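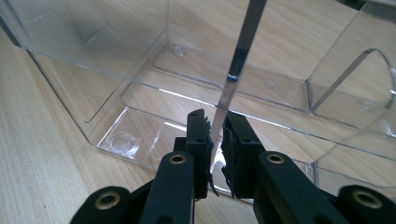

A clear plastic container on a wooden tabletop.

Emville Seed Library Opens Its Winter Sowing Season With 950 Packets to Give Away

EMVILLE – The Emville Seed Library is starting its winter sowing program early this year, and every household in town is invited to take part. Beginning in October, residents can stop by the library's new home in the old Yaman feed store and pick up free seed, a planting guide and plenty of friendly advice on growing flowers and vegetables outdoors through the cold months.

Winter sowing is a simple way to start plants without grow lights, heating mats or a greenhouse. Gardeners fill a lidded, see-through container with a few inches of potting mix, poke holes for drainage and air, scatter the seed and set the whole thing outside. Snow and rain do the watering, and the seeds sprout when the weather suits them. Plants started this way are used to wind and cold nights from day one, so they can go straight into the garden bed in spring!

"I grew up thinking you needed a sunroom to start seeds," said Hạnh Đỗ, who coordinates the program. "Then I tried six kinds of poppy on my back steps in January, and I had so many seedlings I was leaving them on people's porches. I want everybody in Emville to have that problem."

The library has 950 packets ready to hand out, covering 84 varieties. Many were saved by local growers over the past two summers, including a dark purple columbine from the gardens along Hurnach Road and a frost-hardy kale that has been passed between families on the north side of town for years. There are old favorites too: snapdragons, calendula, sweet peas, spinach, leeks, and the lemon-scented bee balm that ran out so quickly last season that the waiting list filled both sides of a sheet of paper.

Native wildflowers are a special focus this time. Milkweed, coneflower and wild bergamot need a stretch of cold, damp weather before they will sprout well, and a winter outdoors gives them just that. Gardeners who have had poor luck with these plants on a windowsill are especially encouraged to give them another try.

Each household may choose up to 4 packets per visit, and there is no limit on visits while supplies last. No library card, garden plot or past experience is needed. A balcony, a stoop or a strip of ground beside the driveway is plenty of room.

The program also includes 2 hands-on workshops, both free, both starting at 10 a.m. in the front room of the feed store. The first covers soil, containers and drainage, and everyone who comes will plant something to take home. The second is for people who already have containers outside and want to know when to water, when to open the lids on warm days and how to split a crowded clump of seedlings without losing half of them. (Đỗ's method involves a butter knife and a fair amount of nerve.) Children are welcome at both when they come with an adult.

Potting mix for the first workshop is being donated by Wovinov Garden Supply, which is also setting aside bagged mix at a reduced price for Seed Library members all winter.

Clean containers are very much wanted. Salad boxes, bakery trays with lids, milk jugs and deep takeout tubs all work well, provided light can get through the top. Please rinse them and remove any labels that peel off easily. A drop-off bin stands by the side door of the feed store, and it is emptied every evening.

Growers who try the program are asked to bring back a little seed from their healthiest plants next fall, with the name of the variety and the year written on the envelope. Returned seed goes back on the shelves for the following winter.

About the Emville Seed Library
The Emville Seed Library collects, stores and shares garden seed free of charge with residents of Emville and the nearby countryside. It is open from noon to 5 p.m. on weekdays at the Yaman feed store building.

Press contact: Hạnh Đỗ, Program Coordinator, Emville Seed Library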